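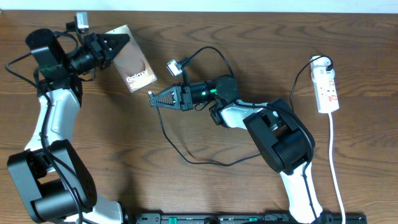

Wooden tabletop, wavy grain, pale wall behind.

2024-12-05

OK, border nerds, I finished the Clesovora book last night and I have so much to say. Long thread, get a drink.

Short version for anyone new: Clesovora is a river town that spent the postwar years on the wrong side of a provincial line, at least if you asked the people living in it. The province it belonged to was Karras. The province it wanted was Draltel, just across the water. One May it held its own vote and moved.

The book is by Bríd Quinlan and it's mostly built from council minutes, letters and the local paper, the Flastenell. I went in expecting to skim the minutes. I did not skim the minutes. They're the best part!

So the line. It was drawn along the river by people working from an old survey, and the river had shifted since the survey was made. One meadow and a row of houses ended up with a Karras tax office and a Draltel post office. Both offices sent letters about it for years, and Quinlan prints a bunch of them side by side.

My favorite is from the Karras side, asking the post office to please stop delivering to "addresses which do not exist in the form stated." The post office kept delivering.

What got people moving in the end was the school bus. Karras wanted the older kids sent inland to a new high school, a long ride over the hill road. The Draltel school was a walk over the bridge. Parents were already sending their kids over the bridge every morning and the Draltel principal was quietly letting them in.

Then Karras found out and sent a bill. To the parents! For the empty seats on the bus!

The Flastenell printed the whole bill on its front page with no comment under it. I love this paper. It had 2 full-time staff and one of them also sold the ads.

After that you get the petition, which I'd always seen described as a spontaneous thing. Quinlan shows it was drafted and redrafted over a whole winter. She found five versions. The first is furious and has a long passage about the tax office that I suspect someone's lawyer cousin made them take out. The last one is a single page and very polite.

The provincial assembly in Karras read the polite one out loud, thanked everyone, and filed it.

So the town council went ahead and scheduled a vote on its own authority, which it almost certainly didn't have. The chapter on this is terrific. There's a debate in the minutes that runs past midnight over whether to call it a "referendum" or a "consultation" or a "count of opinion." They went with "count of opinion" on the ballot, and everybody including the mayor called it the referendum from the next morning on.

Now the result, since this is where the story usually gets told wrong.

970 ballots cast. 179 of them were for staying in Karras. You will see it called unanimous on the plaque by the bridge, in a couple of older textbooks, and in pretty much every anniversary speech. It was a landslide and it wasn't unanimous, and Quinlan spends a whole chapter with the people who voted to stay. Best chapter in the book for me.

Who were they? Some worked for Karras and were scared for their pensions, which is fair. Some were farmers up on the hill side who sold everything inland and never crossed the bridge if they could help it. And some just thought the council had no right to hold the vote and said so on the ballot, in pencil, at length.

There's a farmer's widow who wrote to the Flastenell the week after. She says she voted to stay, she'll keep the new law like anyone else, and she would be grateful if people stopped asking her how she voted. The paper printed it on the same page as the victory dinner menu.

I had to put the book down for a minute after that one.

The other thing I didn't know is how slow the actual transfer was. In my head they voted in May and that was that. No! The vote had no legal force at all. Karras ignored it. Draltel was honestly nervous about it, because if one town could walk over, so could others, in either direction.

What broke it loose was road repair. The bridge needed work and neither province would pay for the Clesovora half. Karras said the town had left. Draltel said the town hadn't arrived. The engineers' report is quoted in full and it is the driest, angriest document I have ever read.

The bridge went down to one lane. Then it closed to trucks. Then the Karras dairy that bought from the hill farms couldn't get its trucks over to its customers on the Draltel side, and suddenly Karras was very interested in a settlement. Quinlan doesn't push this too hard, but she puts the dairy's letter and the governor's reply on facing pages and lets you look at the dates.

The deal itself is kind of sweet. Karras kept the hill farms, which is what most of the hill farms wanted anyway. Draltel got the town, the meadow and the bridge bill. Pensions were honored. Kids on the hill could go to either school, and that rule is still on the books as far as Quinlan could find.

A few gripes so you don't think I'm on the payroll. The maps are tiny and in gray on slightly darker gray. There's one good one, at the back, and I found it after I'd finished. The chapter on the old survey assumes you know how river surveys work — I don't, and I got lost. And I wanted more on the bus drivers, who get half a page and sound amazing.

If you only read one bit, go for the minutes of the late-night meeting. Someone moves to adjourn, it fails, someone moves to open a window, it passes.

Also the footnotes. Please read the footnotes. There's one about the ballot boxes (borrowed, from the Draltel side, returned with a thank-you note and a ham) that deserves its own article.

Why I think this matters outside of one small river town: most of what I read on borders starts in capitals, with ministers and maps. This one starts with a bus route. You see the line as something people stepped over every day to get bread, and the big constitutional question arrives late and kind of out of breath.

Couple of people have asked already — yes, the plaque still says unanimous. Quinlan says she wrote to the town about it and got a very friendly reply that didn't mention the plaque.

Next on my pile is a collection of Flastenell editorials from the same years. If anyone has a lead on the issues from the winter of the petition drafts, my messages are open. The library set I can get at skips straight from fall to spring and it's driving me up the wall.

Adding one more since I forgot it: the hill farms have their own version of the anniversary, same day in May, with a picnic on their side of the line. Everyone from the town goes.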